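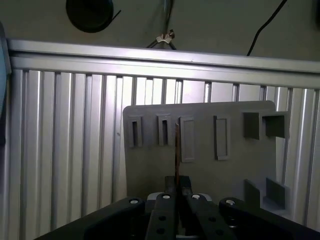 **Project Ko: progress report to Esell**
Prepared by the Lelodier workshop group
August 16, 2019

Dear program office,

With this report we inform you about the work on the fixture boards and the rods since the last payment. As you asked after the previous report, we have put the results first and the money at the end. The detailed log sheets are in the shared folder and we do not repeat them here.

**Where we are**

The work plan promised 2000 recorded placements of a rod in a board before the end of the second period. We have 2056 in the log. A placement is counted when the rod is brought to an opening, inserted, and the result is written down, good or bad. Placements where the sheet was not filled in completely are not in this number, and we have decided not to try to reconstruct them from memory.

The boards are in their third version. We had five made by Nustix, all from the same drawing. One of them stays unused in the cupboard as a reference, so that we can compare the wear later. The others are in rotation.

**The boards**

The first version had sharp upper corners. People caught their sleeves on them, and one corner was broken during transport. The present version has rounded upper corners and a matte surface. The matte surface was requested by the people who do the inspection, because the shiny plastic of the first version reflected the lamps and the edges of the openings were difficult to see.

The gray color was discussed for longer than we expected. We had ordered white. Nustix offered gray from stock with a shorter delivery time, and after a comparison on the bench we accepted it. A brown rod is easy to see in front of it. We would choose gray again.

The rectangular openings remain as in the drawing that you approved. There was a proposal to make the top row a little wider, as this is the row where most failed placements are recorded. We did not do it. If we change the openings now, the new results cannot be compared with the old ones, and the comparison is one of the things you are paying for. The proposal is kept in the list for the next version.

**The rods**

The rods caused more work than the boards. From the first delivery we rejected a large part because they were not straight. The check is simple: the rod is rolled on a flat plate and one looks for light under it. We now have 74 rods which passed this check, and each has a number on a paper tag that is removed before use and put back after.

The ends were another question. A rod which is cut with pliers has a small edge, and this edge hangs on the border of the opening. All rods are now cut with the fine saw and finished by hand with abrasive paper. It takes time, and we ask you to understand that this time was not in the original plan. We took it from the hours for documentation, and for this reason the user manual is behind schedule.

We also had a problem with storage. The rods were kept standing in a tall jar and some became bent again. They are now lying flat in a drawer with a lining of felt.

**The bench**

The aluminum frame was assembled in the first period and needed little attention. We tightened all the screws once and we moved one profile lower, as it was in the way when the board was changed. Changing a board can be done by one person now. Before, a second person had to hold it from behind.

The wall at the back is dark and the light there is weak. For the placements this is no disadvantage, but small parts which fall behind the frame are hard to find. We would like to buy one additional lamp and a tray to catch what falls. Both are small costs and we can cover them from the line for consumables, if you agree.

**What did not go well**

- The user manual is late. Chapters on preparing the rods and on mounting the board exist as drafts. The chapter on inspection is not started.
- The wear measurement was to be made on every board after the same number of placements. On one board it was made too late. We have marked this in the table and will leave this board out of the wear curve.
- Two log sheets had different words for the same kind of failure ("jammed" and "stuck"). We corrected the sheets and now there is a fixed list of words at the bench.

**Money**

The line for materials is used almost fully, mostly for the boards. The line for rods is over the plan on account of the rejected delivery. Nustix has agreed to give us a credit for part of it, but the paper has not arrived, so we do not include it yet. Travel was not used at all. We ask for your permission to move the travel money to rods and consumables. A signed request is attached to the e-mail with this report.

**Next steps**

Until the end of August we want to finish the wear measurement on the boards in rotation and send you the table. After this we continue with the manual, beginning with the inspection chapter, and we prepare the drawing for a fourth version with the wider top row as an option. The order will only be placed after your answer.

With kind regards,
Lelodier workshop group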